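Standby power and the wrong end of the meter

The debate over household energy use in Australia keeps returning to behaviour. Switch it off at the wall, run the dishwasher at noon, wear a jumper. I think this puts the effort in the wrong place, and my own meter data supports that view.

I logged my unit in Kultcombe at 10-minute intervals through July. Total consumption was 698 kWh. The behavioural items — lights, kettle, chargers, television — made up a small share of it. Most of the load came from two fixed appliances: a resistive hot water cylinder and an old ducted heater. Neither responds to good habits in any useful way. The cylinder loses heat through its jacket whether or not the tap is opened, and the heater's output goes into ductwork that was never properly sealed.

A neighbouring unit of the same floor plan, with the same cylinder and a leakier roof space, recorded 1,044 kWh over the same month. Its occupants are more careful than I am.

Rebates should follow the load. At present a tenant can get a free power board with a standby cut-off, while the owner has no obligation to insulate a pipe. I would drop the power boards and set a maximum standing loss for any cylinder in a rented dwelling, phased in over 12 months. Compliance could be checked from the rating plate and a look at the lagging.

Owners will object to the cost. It is a fair objection, and a capped loan repaid through the rates notice would deal with most of it.
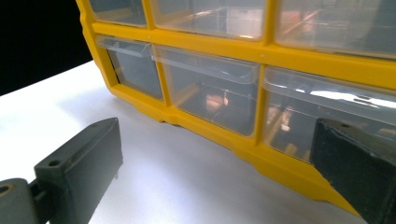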